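Progress report to Grangate
Shared-space handling project, Kastilero site
2019-06-29

You asked for this one to be shorter than the last. It is, mainly because the last one had an appendix and we have since learned who reads appendices.

Where we are

The period was meant to be spent writing the working rules for two-armed robots that handle cloth alongside people. Most of it was. We now have 12 rules in draft, down from 56, the rest having turned out to be duplicates, wishes, or complaints about the air conditioning. Each surviving rule fits on one line and has someone's initials against it, so there is a person to be annoyed with when it fails.

The sheet-handling trials are running under the draft rules. They have slowed us down, and I'd be suspicious of any set of safety rules that didn't. Setup now takes longer than it used to, most of it spent agreeing on who is holding the stop button. We had assumed this was obvious. Two people had assumed it was obvious in different directions.

What the rules cover so far

Fabric is an awkward thing to write rules about. The guidance we started from treats a person as something solid that stands in a known spot, and a barrier as something you can't walk through. A bedsheet is neither. It hides a person without protecting them at all, and the rules borrowed from the Czarnecka cell (metal parts, tidy fences, floor tape) had no opinion on the matter.

So rule 4 now says that anyone behind the cloth is to be treated as within reach, whether or not the system can make them out. Rule 5 says a shape seen through fabric counts as a person until a human operator has said otherwise out loud. Rule 7 limits the speed of both arms whenever a hand may be near the hem. The first version of rule 7 had three sub-clauses and a table. The trial team ignored it completely and politely.

The work in hand gives a fair idea of why the hem gets a rule to itself. With the sheet hanging in front of the arms, the hand behind it comes through as a dark shape with the fingers spread, just above the right gripper.
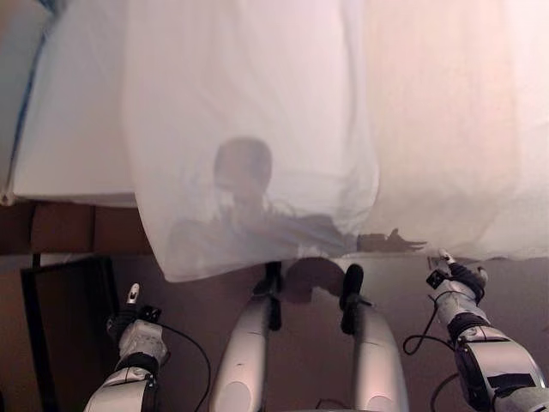
Haris Leka would go further and have the arms stop dead any time a hand is behind the cloth, with no slow mode at all, on the grounds that slow is only a promise and stopped is a condition. I have some sympathy. The trouble is that a sheet held by a stopped robot is a sheet held by a coat rack, and the project was funded to do a bit better than that. For now we have split it: full stop for new operators, slow mode for people who have been signed off. Leka has asked for it to be recorded that he doesn't like this, and it is hereby recorded.

What has not gone well

The sign-off procedure is late. We wrote one, tried it on ourselves, and 5 of us failed, including me. I'd pressed the right button but hadn't called it first, as required by a rule I wrote. The procedure is being rewritten in plainer language, and I am being retrained.

The incident log has the opposite problem. Everyone uses it. It holds plenty of useful notes on near contacts and cable snags, as well as a long exchange about whether a dropped pillowcase is an incident. (It is now. Rule 9.)

The Nasari review of our draft hasn't come back. We have sent a reminder, then a friendlier one.

Money and time

Spending is inside the budget, helped by the fact that writing rules costs very little apart from biscuits and goodwill. We'd like to move the unspent travel amount across to operator training. That needs your approval under the agreement, and the form is attached – the long one, I'm afraid, as the short one is for amounts too small to be worth moving.

Next period

Finish the sign-off procedure and have every operator through it before any trial with fitted sheets, which we have been putting off for reasons anyone who has folded one will understand. Settle the slow mode question with Leka, using the log entries as evidence. Send the revised draft to you and to Czarnecka by December, with or without comments from Nasari.

One decision is needed from you in the meantime: whether the finished rules can be made public, or whether they stay with the partners. We would prefer public. Please let me know before we pay anyone to do the layout.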